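Bustbridge Dorm Kitchen Storage Study, Final Report
Group: Mekdes Weldu, Hagos Woldegiorgis, Etornam Eshun
Supervisor: Meinrad Holzer

Background
Food going missing or going bad in shared kitchens. Everyone complains, no numbers. We wanted to know if it's mostly theft, mostly forgetting, or just bad shelves. Two kitchens in the Wubshet building, one month (April). Wanted a third but the floor said no.

What we did
Kitchen A kept as it was: open shelves, everybody's stuff mixed. Kitchen B got assigned sections with names on them. Same cleaning schedule in both. Every evening at 9 pm one of us wrote down anything thrown out and why. "Why" was a pain. If the owner wasn't there we put "unknown", so that group is bigger than it should be.

Results
216 items thrown out in Kitchen A, 119 in Kitchen B. Most of the gap is bread, rice, and opened packs of pasta. Spices no difference, people basicly never throw out spices. Only 11 reports of something taken, both kitchens together, and 2 of those were found later behind the flour. So theft is a much smaller problem than the complaints made it sound.
Forgotten duplicates were the big one. Somebody buys rice, can't see their old rice, buys more.

Problems
Kitchen B has fewer people cooking on weekends. We didn't correct for that, should of. Also Etornam lives on B and probably nagged people. Week one log for A is partly in Hagos's handwriting and hard to read, Mekdes retyped it.

Interviews
Short ones, in the hallway. Tsehay Kumsa (Kitchen A) said she quit buying anything in bags because they slide to the back. Several people wanted see-through storage so they could check what they had without digging. Not tested here, next group could.

Clear plastic, with the edges and inside walls showing through:

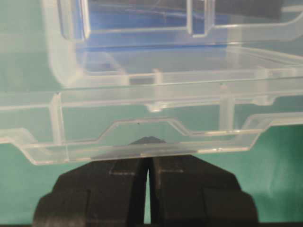
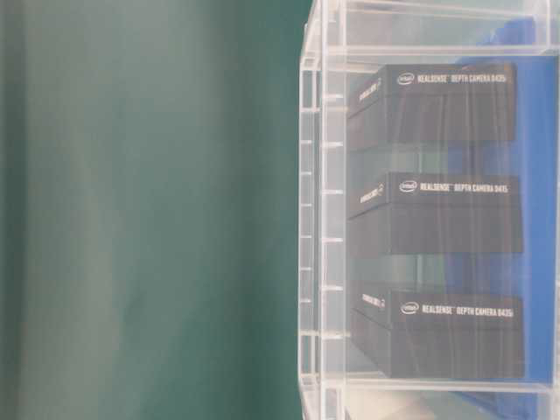 Did assigning sections cut down on waste?
Kitchen B threw out less food than Kitchen A over the month, but with different weekend use we can't say how much of that came from the sections.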